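Gretach Home Forum > Laundry and Linens > Colored cleaning cloths: do you sort by color or just toss them in the bin?

butcherblockbee
Started 28 February 2019

I finally did it! I got rid of the drawer of gray, sad old rags and switched the whole house over to bright cloths. Orange, yellow, green, pink, the works. I can't tell you how much more cheerful it is to wipe down a table with something the color of a highlighter.

Now I need a system. My plan is green for kitchen counters, yellow for dusting, pink for the bathroom, and orange (the big thirsty ones) for floors and spills. They all come out of the dryer together, get dumped on the big wood table, and then I fold them and stack them in a bin. Does anyone else do this? And do you keep the colors apart in the bin or let them mingle?

pegsandline
Welcome to the club! We've been color coding since we moved, and I love it. Mine is the other way around, yellow for the bathroom, but it doesn't matter as long as everybody in the house knows. I taped a little chart inside the cupboard door.

One tip: wash the hot pink and the orange on their own the first few times. My pink ones bled like crazy and I had peach-colored dish towels for a year.

Usteo_fan
I'm going to disagree with the whole idea, sorry! I cleaned vacation rentals for 10 years and we had a strict color system, and it fell apart every June when the summer help came. Plain white, hot wash, done. You can see when a white cloth is dirty, too.

butcherblockbee
Ha, fair, but white makes me want to take a nap. I want color! Couple of pictures of folding day, bin and plant included:
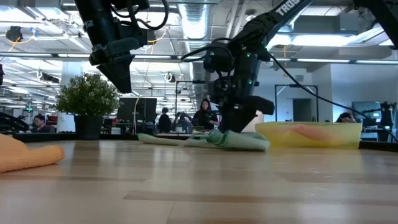
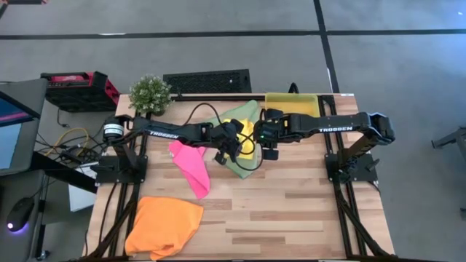 Questions so far

pegsandline
Oh, that table is gorgeous! I love the mix of light and dark strips. And the green plant at the back makes it such a nice spot to work. Is the yellow bin a deep one? I keep mine in baskets and the cloths snag on the weave every single time.

butcherblockbee
Not deep, no. It's a low one, a Pringle bin I picked up at Bamevard, and you can sort of see through it, so I can tell when we're running low without getting up. It wipes clean in a second. I was going to get a lidded one but I'm glad I didn't – I'd never put the lid back on.

Usteo_fan
OK, the bin I approve of. Still not sold on four colors. What happens when you run out of green in the middle of cooking?

butcherblockbee
Then I use yellow and feel wicked about it.

softfoldsonly
Can I ask how you fold? I'm a roller myself. Thirds the long way, then roll from the short end and stand them up in the bin. You get a rainbow on top and can pull one out without wrecking the pile. Flat stacks drive me up the wall, because the one I want is always on the bottom!

pegsandline
I'm a flat folder and I'll defend it. Rolling leaves a curl in the ends, and terry cloths get so fat when you roll them. Half, half again, smooth it with your hand, next. I can get through a whole load during one phone call with my sister.

softfoldsonly
The curl goes away the minute you get it wet, though?

pegsandline
It does, but I have to look at it until then :)

Usteo_fan
You're all folding rags. I want that noted. Mine go straight in the bin in a heap.

butcherblockbee
I tried the thirds and roll this morning and it's great for the smaller ones! The orange is too big for it, it just turns into a log. So I think small ones rolled and standing, orange folded flat on the shelf underneath. I love that I get excited about this now.

softfoldsonly
Yes!! For the orange, try folding it in half twice and then rolling. Still a log, but a shorter log.

pegsandline
And please skip the fabric softener if you haven't already. It makes terry slide the water around and it won't soak anything up. I use a splash of white vinegar in the rinse and mine are still fluffy.

Usteo_fan
Agree on the softener. See, we found something.

butcherblockbee
No softener, got it. Going to wash the pink by itself tonight and I'll report back on the color of the water.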